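Hendora @hendora
1/28/18

Long thread about our room at Giritz, because several of you asked how we made it usable. I write it in parts, please be patient with me.

Hendora @hendora
We got the room in November. It is one big room, one door, and everything that came from the old place on Flestden Street was put there in one afternoon. Boxes on chairs, chairs on the table. I could not reach the window.

Hendora @hendora
First decision: the shelf goes up before we open any box. I know that people like to open boxes first. We did it like this at the old place and we lived between open boxes for a whole winter.

Hendora @hendora
The shelf is the tall white metal kind, second-hand. I paid 100 for it and the seller helped to carry it to the elevator. One foot was shorter than the others, so there is a piece of folded cardboard under it. I check it sometimes with my hand. It does not move.

Hendora @hendora
Second decision: the dark bins go on the middle level. All three in one row. The middle is where your hand goes without thinking, so I keep there the things we take out every day: tape, scissors, cables, the good markers, cloths for the desk.

Hendora @hendora
The gray containers are higher. In them is what we need once in a season. I am not tall and I need a stool for it, and this is fine, it makes me think twice before I put something there.

Hendora @hendora
At the bottom, the see-through box. I wanted all boxes like this in the beginning, but then you look at all your mess the whole day. One is enough for me. In it I keep the paper and the old folders from Flestden.
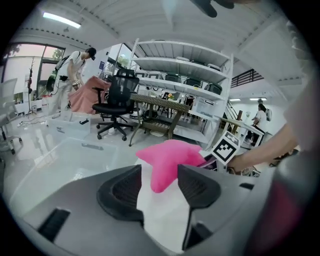

Wang wrote to me under the last post that dark bins are a mistake, after two months you forget what is inside and you buy a second pair of scissors, and then a third. For Wang it should be only see-through boxes, on every level, and labels on two sides.

Hendora @hendora
I understand this and I did buy a second pair of scissors, I admit. But my answer is labels, and the dark bins can stay. I wrote them by hand on tape and they fell off. Then I wrote them again on better tape. Let us see.

Hendora @hendora
Now the furniture, which was more difficult for me than the shelf. We have the wicker table with the dark metal legs. It was always a plant table and I wanted to give it away, it looks like it should be on a balcony. But it has a lower shelf, and it fits next to the office chair, so it stayed.

Hendora @hendora
The rule for the wicker table is: only flowers on top. If you allow one cup, the next day there are keys, letters, a charger, somebody's lunch. So there is a small arrangement, orange and yellow, and it protects the table like a guard.

Hendora @hendora
The black office chair has wheels and it goes everywhere. I find it at the door, I find it at the shelf. I stopped to fight with it. It is a very comfortable chair, the mesh is good for the back in summer.

Hendora @hendora
The other chair has an ugly seat, so I put a cloth over it. Salmon pink. I bought the cloth for a curtain and I measured wrong, so it was too short for the window and too long for anything else. On the chair it looks like a plan.

Hendora @hendora
The white desk is farther back. We moved it 7 times, I am not joking, I wrote it down in the notebook. Near the door it was cold. Near the window the sun was in your eyes. Where it is now you must walk past the shelf to reach it, and on the way you put things back — this was an accident, but I am happy with it.

Hendora @hendora
Bags were a problem also. When people come in with backpacks, they look for the first free chair. I wanted hooks at the door. The wall there is very hard and my drill is small, so for now there are no hooks. If somebody knows which drill bit to use for an old concrete wall, please write me.

Hendora @hendora
And the soft things. Plush stars, small pillows, what you call "bits and pieces" I think. They do not stack and they do not stand. I tried a drawer, I tried a net. Now they have one bin for themselves and the lid stays off. The pink star is my favorite one and it is never in the bin.

Hendora @hendora
For those who asked about money: everything together was 413, with the shelf, the bins, the paint and the tape (both tapes). The paint was the biggest part, 218. I wanted the cheap one and the man in the store looked at me with so much pity that I took the other.

Hendora @hendora
What I would do different: measure the door. Measure the elevator. Paint before the shelf goes up and not after, I had to paint behind it with a small brush on a long stick and you can still find the place if you know where to look.

Hendora @hendora
What I would do the same: the three bins in a row, the flowers, and only one see-through box. Sorry Wang.

Hendora @hendora
Still open: the hooks, a better lamp for the desk, and the cardboard under the shelf foot. Somebody told me there are small rubber feet for this and they cost almost nothing. I will look for them next week when I go for the drill bit.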